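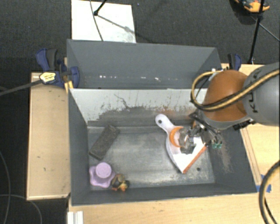
Why does a picking arm stop in the middle of a move when nothing is in its way? In our runs the usual cause was the cable bundle, which ran out of slack during wrist turns and pulled hard enough on the arm to trip the collision monitor.

Figure 4. The two-bin cell with the gripper lowered over the dustpan. The yellow-and-black bundle crosses the grey link and loops back toward the bin rim.

Search this journal Enter words or author Go

5. The cable fault

5.1 What happened

We had planned this section as a short note on missed grasps. Then the arm began stopping on its own, and the stops became by far the most interesting thing in the data! Over 3000 pick attempts at the Gronditz lab, the controller logged 100 protective stops. Most of them came while the arm was lifting or turning above the front bin, well clear of the walls. The controller reported each one as contact with the surroundings, and for a long while we believed it.

Our first suspect was the bin itself. The floor and back wall of the front bin are scuffed and scraped, and we took it for granted that the gripper was clipping them. We raised the lowest allowed height and padded the wall limits in the planner. The stops went on at much the same pace, while the number of flat objects we could reach went down. It was a poor trade, and we put the old limits back.

The break came when Kagiso Matlala replotted the stops against wrist angle instead of gripper position. The result was lovely to see. What had looked like a random scatter over the bin pulled together into a narrow band near one end of the wrist's range. Position in the bin hardly mattered. The angle the wrist had turned through on its way there mattered a great deal.

5.2 How the bundle pulls

The bundle is tied to the arm along the grey link and left free where it passes the orange joint cover, so that it can follow the wrist. The free part forms a loop (Figure 4). As the wrist turns one way the loop opens and hangs lower. As it turns the other way the loop closes against the cover, and once it is tight, any further turn loads the joint through the bundle. The joint sensors can't tell a tight cable from a shove against a wall. Both show up as torque that the arm model did not expect.

Long, thin objects bring this out. A dustpan lying on a diagonal offers grasps at many angles, and our planner scored each grasp by surface and reach alone. It was quite happy to choose one that left the wrist close to its limit, then add more rotation on the way to the rear bin. Small toys, which can be picked at almost any angle, rarely caused a stop.

The open side of the loop has its own hazard. A low loop can catch on the rim of a bin or on the bar clamps at the corners. We logged 2 such snags. In both the arm stopped as it should, and the operator backed it off by hand-guiding. We still count these as the more serious events — a caught cable can drag a bin, or tear loose at a connector while someone is reaching in to clear an object.

5.3 Changes and a second run

Hywel Meredith rebuilt the cable path over a few days in February. The bundle got a new tie point further back on the link and a softer Kamstead sleeve over the free part. We also added a wrist-turn cost to the Sayce planner, so that a grasp is charged for the whole rotation from pick to drop. Grasps that use up the slack are now ranked below those that don't, but they stay on the list in case nothing else will reach.

We then repeated the part of the Prerent object set that had given the most trouble. Stops in the old angle band became rare, and we saw no snags on the rim. Planning takes up to 15 percent longer, a price we were glad to pay. A few stops remain that the angle plot doesn't explain, most of them at high speed with heavier objects, and we suspect payload settings.

We would urge other groups to make the same plot early. It needs only joint logs, which most controllers already keep, and it is great fun when the band appears. The stop threshold should be left alone while the cause is still unknown. We were tempted to raise it, and doing so would have hidden both snags until something broke. The limits of the torque model are taken up in Section 6.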